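Netari Open Day Recordings

Version 2 of the card. Replaces the short text file that shipped with the first upload.

Summary

Hand and object recordings made during the April open day at the Netari lab in Brembridge. Visitors put on a pair of tracked gloves and moved marker cubes around a tabletop while the system logged both hands. The set holds 3,155 short clips from 49 visitors. Lab members' own test runs are kept in a separate folder and are not counted here.

Contact: Zoila Benavides, Netari

What visitors did

Each visitor got a short talk at the door, signed the consent form and sat down at the table. There were seven tasks, always in the same order:

1. Pick up one cube and put it back
2. Pick up both cubes, one in each hand
3. Pass a cube from left to right
4. Turn a cube a quarter turn and set it down
5. Stack the cubes
6. Move a cube around an object on the table without touching it
7. Free play until the timer rings

Most people were done with the first six quickly and wanted more time on the last one. Free play clips are the longest in the set and the least tidy.

After the table, visitors could watch the Lolesero arm replay one of their own clips in the next room. The replays were for show and were not logged.

File layout

clips/ — one folder per visitor, numbered, no names
calib/ — glove and cube calibration, one file per session
tasks.csv — task number, start time, end time, hand used
notes.txt — what the operator typed during the session

Glove data is sampled at 200 Hz. Cube poses come from the fixed camera and run slower, so match them by timestamp and not by row number.

Setup

Visitors wore black gloves on both hands, with cables running back across the gray table. The cubes are white with black square markers on the faces. Household things such as a bowl, a cup, a lamp and plants were on the table too, and the room stayed in normal use with people at other desks.

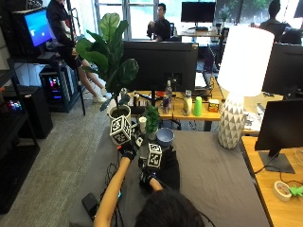 Known problems

- More than 200 clips have gaps in the cube pose where a hand covers the markers. They are flagged in tasks.csv.
- The Yüksel glove driver dropped its clock once during the afternoon. Affected sessions have a second calibration file — use that one.
- Left-handed visitors are not marked.

Use

Free for research and teaching. Please do not try to identify visitors. Send corrections to Zoila with the folder number and task number.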